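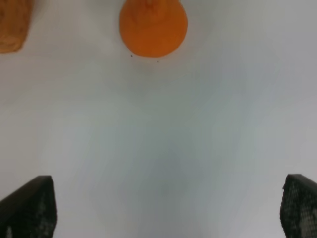

Vivek Kushwaha: It let go of two parts on my shift in June and logged both as placed. Whoever you hire should start with the log.

Stimley needs a test technician for the Jarkside bench, where the gripper opens without a command.

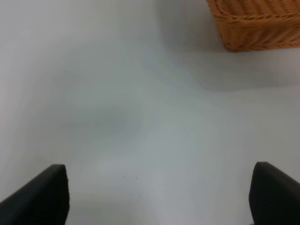
The job is fault finding on the Bedov arm, 20 hours a week. You will run pick and place trials, write up each drop and keep the cell locked out between resets. A typical trial uses a wicker basket on a white table. The fault has come up in 60 of 1021 runs.
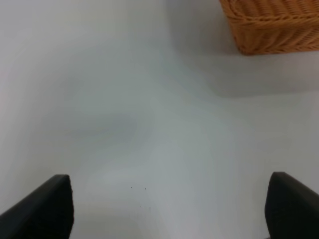 Shirley Pearce asked whether people without robot experience could apply. Yes, if you have worked with lockout rules and can read a wiring diagram.

Apply to the Jarkside office by Aug 27, 2024.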